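Stallitz Says Its Rental Pants Saved Millions of Gallons. The Math Is Thin

Clothing rental firm Stallitz says its customers have kept 171 tons of clothes out of the trash and saved enough water to fill a small lake. The claim is on the first page of a report it put out in March, in type large enough to read from across a room. The part that explains how the number was reached is on page 38, and it doesn't explain much.

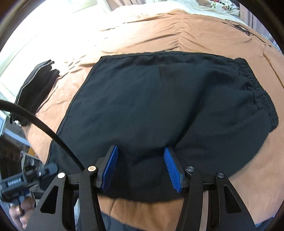

Stallitz rents everyday basics by the month. It isn't in the ball gown business. Its catalog is sweatpants, plain T-shirts, work pants, hoodies and kids' leggings, the stuff most people wear until the knees go and then throw out. Subscribers pay a flat fee, get a box, wear what's in it and mail it back when they want something else. Returned items go to a plant outside Basum, where they are checked, washed, mended if need be and sent to the next person.

The pitch is that one pair of pants worn by five people replaces five pairs bought new. That would be a fine thing if it were true. The report offers very little reason to think it is.

The headline figure rests on a survey. Stallitz says it sent questions to its subscribers and got 2,532 answers. One of the questions was whether the person would have bought a similar item if they hadn't rented it. Most said yes. The company then took that share, applied it to every box it has ever shipped, and turned the result into tons of clothing and gallons of water.

There are several problems with this, and a person doesn't need a degree in statistics to spot them.

The first is who answered. The survey went only to people who were paying for the service at the time. Those who had tried it and quit weren't asked, and the report doesn't say how many of those there are. A gym that polled only the people on its treadmills would learn that everyone loves running.

The second is the question itself. Asking somebody whether they would have bought a thing they didn't buy is asking them to guess. People who sign up for a service because it is supposed to be green have every reason to guess in its favor. The report gives the wording in a footnote, and it comes right after a short paragraph about how much clothing ends up in landfills each year. That's a nudge, whether or not anybody meant it as one.

The third is that nobody checked closets. The company knows what it mailed out. It has no idea what its customers bought elsewhere in the same month. If a subscriber rents two pairs of sweatpants and then buys two more at the mall, the Stallitz method counts two pairs saved.

There was one attempt to find out. A smaller trial, described in a box near the back of the report, followed 215 households over one winter and asked them to keep receipts for any clothes they bought. It is easily the most useful piece of work in the whole document, and it gets half a page. According to the box, households that rented did buy fewer clothes than before they joined, but the drop was "modest" and "varied by household." No number is given for either. When a company prints its best number an inch high and describes its other result with the word "modest," readers may draw their own conclusions about the size of the second one.

Asked by email for the receipts figures, Stallitz replied that the trial was "a learning exercise" and that the full results would be shared "when the time is right." It didn't say when that might be. A follow-up question about how many subscribers had left over the past year wasn't answered.

Then there is the washing. Every returned item is cleaned before it goes out again, including items that come back with the tag still on the paper band. The report counts the water that would have been used to grow cotton and dye cloth for a new garment. It sets against that the water used at the Basum plant, but only for a single wash per rental. It leaves out the trucks, the mailers and the dryers. Dryers are mentioned once, in a caption, where they're called "efficient."

Wear is another gap. The company says its average garment goes out many times before it is retired, and gives a figure for its best sellers only. Anything with elastic in it has a hard life in a commercial laundry. High heat kills the stretch, black cloth goes gray at the seams, and a waistband that has gone slack can't be mended in any way that makes sense at these prices. Stallitz says retired items are "passed on to partners for a second life." The one partner it names is Rimano, a firm that shreds old textiles for padding and insulation. Shredding is better than burying, but few people would call it a second life for a pair of pants.

Rimano's own published material says it takes mixed bales and turns away blends with a high stretch content, because they clog its machines. A good share of the Stallitz catalog would seem to fall in that group. The report is silent on what happens to bales that get sent back.

None of this means renting clothes is a bad idea. For children, who outgrow things in a season, it may work very well, and parents have been doing a free version of it with hand-me-downs for as long as there have been cousins. People whose size is changing, through pregnancy or illness, may also get good use out of a box that can be swapped. The service has fans who like it for plain reasons: less shopping, less clutter, no piles of pants that don't fit. The company could sell itself on those and leave the lake out of it.

The lake, though, is what brings in money. Stallitz is looking for new investors this year and has been making the rounds with a slide deck that leans heavily on the water claim. It also wants cities to treat rental boxes as a form of waste reduction, which would open the door to public grants. The town of Basum has already cut the plant's local fees on those grounds. Minutes from the meeting where the cut was approved show that the savings figure was read aloud and that no one asked where it came from. The item took nine minutes, including a break to fix the microphone.

That may change elsewhere. Ostrowski, a consulting outfit that reviews green claims for retail buyers, put out a short note on the report last month. It rated the water claim "not supported by the evidence shown" and the landfill claim "weakly supported." It also pointed out that the tonnage appears to count each rental as a full garment saved, even when the same customer kept renewing the same item. Someone who held on to one hoodie for ten months would, on that reading, have saved ten hoodies.

Stallitz disputes this. In a statement posted to its website, the company said Ostrowski had "misread a simplified table" and that its real method was "more careful than the summary suggests." It didn't publish the real method. The statement went on to say that critics should "look at the bigger picture," a phrase that tends to show up when the smaller picture isn't going well.

Ostrowski isn't a neutral party either, it should be said. It sells its own rating service, and several of its clients are clothing chains that would be happy to see rental firms taken down a peg. Its note is four pages long and cites no tests of its own. Still, the point about renewals is easy enough to settle. The company would only have to print the table it says was simplified.

A cleaner test wouldn't be hard to run. Take 500 people who want to join, let half of them in now and make the rest wait six months, and have everybody log what they buy. Compare the two groups. It would cost less than the report's photography, and it would give an answer that people outside the company might believe. Stallitz says it has "no current plans" for a study of that kind.

In the meantime the number is doing the rounds. It has turned up on two lifestyle sites, in a radio segment and on a poster at the Basum train station, each time a little rounder and with a little less said about where it came from. The poster doesn't mention tons at all. It shows a blue wave, and under it the words "Wear it, share it, save it." The monthly price, which went up in the spring, is printed in small type at the bottom.

Shoppers who want to cut back on clothes waste have cheaper options that don't call for a survey. Wash things less often and in cold water. Hang them up to dry. Replace the elastic when it gives out, if the cloth around it is still good. Thrift stores in most towns have racks of plain black pants for the cost of a sandwich.

Stallitz says its next report is due in the fall and will include "expanded detail on methods." The last one promised that too.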